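I've been promising myself since November that I would go through the back room, and this week I finally ran out of other things to do first. The taxes are filed, the storm windows are down, and even the drawer where the takeout menus live has been dealt with. So in I went with a cup of coffee and a roll of trash bags, feeling very capable, and by the time the coffee was cold I was sitting cross-legged on the carpet reading the instructions for a bread machine we gave away years ago.

For anyone new here (hello! there seem to be a few of you after the rhubarb post), the back room is the one behind the kitchen that has been a nursery, a sewing room, a sickroom for one very spoiled old dog, and lately a place where we put things down and then close the door. It's a nice room, really. It gets the morning light and the carpet has held up better than I have. But it had reached the point where my husband would hand things in to me from the doorway, like a man feeding a lion.

My system, if you can call it that, was to do everything on the floor. My friend Carol Horrocks swears by clearing a table and working standing up, and Carol has a very tidy house, so I expect she's right. I've tried it her way. My trouble is that once a thing is on a table it looks as if it's been put somewhere, and I stop seeing it. On the floor it's in my way and I have to decide. My knees had some opinions on the subject, but a folded bath towel took care of most of that.

I started by the window and worked my way back toward the door, which Carol also says is wrong.

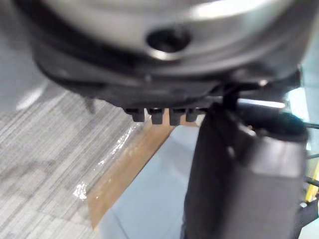

*Down at carpet level, with a little brown and blue showing.*

The first hour was all paper, and I won't bore you with it except to say that we owned 44 birthday candles in various stages of being used up, and they were all in with the paper. I also found the warranty for the Modeo shelf, which fell off the wall the year after the warranty ended, and a letter from my aunt that I read twice and put in my apron pocket. I do that every time. I've got a shoebox of letters that have come out of other boxes, and one day somebody is going to have to go through the shoebox.

Then came the boxes from the move. We've been in this house a long time now and there were still four of them, taped shut, with GARSIDE written on the sides in my husband's square capitals. Garside was our old street. It was a narrow little place with a slanted kitchen floor, and if you dropped an orange by the stove you'd go and collect it at the back door. I loved it. I don't think I had ever asked myself what was in those boxes, and for years I'd been vacuuming around them as if they were furniture.

Two of them were my mother-in-law's tablecloths, so those were easy. They went straight to the cedar chest, apart from the one with the gravy stain, which I'm keeping out to use, gravy and all. The third was cords. You will have a box like it. I kept the ones I could name and let the rest go, and I've only gone back to the trash can once.

The fourth box was odds and ends, and it took me longer than the other three put together. There were wooden spools, a bicycle bell, the knob off a dresser we sold, a tin of buttons that had come open and gotten into everything. There was half of a Jileck puzzle, the harbor one, and I'd have thrown it out on the spot if I hadn't remembered seeing the other half in the hall closet. (I went and checked. It's there! Whether the two halves add up to a whole puzzle is a job for a rainy weekend.)

What slows me down with a box like that is the plastic. Wood and tin I can generally place, and cloth always belonged to someone. But a piece of bright plastic could have come off anything we've owned in the last forty years, and the minute you throw it away you'll find what it goes with. My mother kept a coffee can of such pieces by the basement stairs and was right about them just often enough to make the rest of us nervous. So I've inherited the nervousness, along with the coffee can.

The one that has been on my mind is the yellow one. It has ridges along its length and it's as cheerful a color as you could ask for, and I've asked everybody. My husband looked at it over his glasses and said "huh," and went back to his sandwich. I described it to Carol over the phone and she wanted to know why I hadn't thrown it out. Our neighbor Howard Dunmore, who repaired appliances for most of his working life and can generally tell you the model from across a room, asked to have it described a second time and then said he'd need to think.

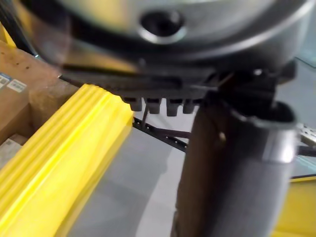
*The yellow one. Suggestions welcome, and I do mean that.*

So it's staying for now. I know how that sounds after all this talk of clearing out, but I'd rather wait for Howard. He was right about the dishwasher.

By the end of 4 hours I'd filled the trash bags I brought in and gone back for more, and I had a donation pile by the door that I could feel proud of. The Plemesov lamp is in it. I know, I know, it was a wedding present, but it has never once stood up straight, and there's surely somebody out there with an uneven floor who'd get along with it beautifully. We should have left it at Garside.

What I haven't touched is the top of the closet, where the Christmas things are, along with a hat box I'm a little afraid of. I also still have buttons. I thought I had them all, and then I knelt on one, and later my husband found another in his slipper, and I've decided to let the vacuum cleaner take it from here.

If you've got a room like ours I'd love to hear how you go at it, whether you're a floor person or a table person, and what you do about the box of cords. Carol reads the comments, so be kind about the table. I'm going to go soak the gravy tablecloth one more time before supper, and then I'm going to sit in a chair.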